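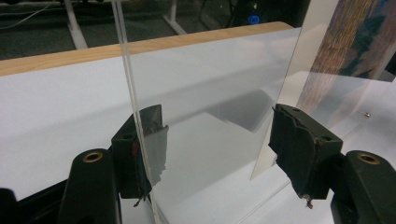

Materials and Packaging, Unit 4
Clear Plastic Sheet: Types, Handling and Cutting
Handout for the second lab session

Read this before you come to the lab. The short questions at the start of class are taken from it.

1. What we mean by sheet

In the trade, thin plastic on a roll is usually called film, and thicker flat stock is called sheet. The line between them is set by custom and differs from one supplier to the next. In this course we use 0.25 mm as the dividing point. Most of what you will handle is cut sheet from the Rantala rack by the window.

2. Common clear plastics

PET. Tough, bends well, takes a crease. Used for food trays, box windows and blister packs. Recycling code 1.

PVC. Clear and easy to form with heat. Do not burn it or cut it with a laser, as it gives off hydrogen chloride.

Polystyrene. Stiff and cheap, with good clarity. It cracks when bent sharply and turns white along the bend.

Acrylic (PMMA). Very clear, hard surface, used for signs and display stands. Scratches can be polished out. Chips at the edge if cut too fast.

Polycarbonate. Very hard to break but scratches easily. Often sold with a coated face. Costs more than acrylic.

3. Stiffness and thickness

Bending stiffness goes up with the cube of thickness. If you double the thickness of a sheet, it becomes eight times as stiff. A small change in gauge can decide whether a panel stands by itself or sags, so measure each piece with the micrometer and don't go by the label. Take readings at two corners and write down both.

4. Scoring and snapping

Works for acrylic and polystyrene. Clamp a steel rule along the line. Draw the scoring knife toward you with light, even strokes. Line the score up with the bench edge and press down firmly. PET and polycarbonate will not snap cleanly and should go through the shear.

Leave the masking film on until the work is finished. Wear eye protection for all cutting.

5. Static and cleaning

Clear sheet picks up dust because rubbing leaves a charge on the surface. Wash with water and a drop of mild soap, then blot with a soft cloth. Alcohol can cause fine cracks in acrylic, called crazing, mostly near cut edges.

6. Lab task

Work in groups of 2. Each group gets a strip of PET and a strip of acrylic from the Flenden box. Clamp one end, hang a 30 g weight from the other and record the sag. Repeat with the thicker strip of each plastic.

Reading: course pack, page 59.
Lab sheets are due July 7, 2026, at the start of class.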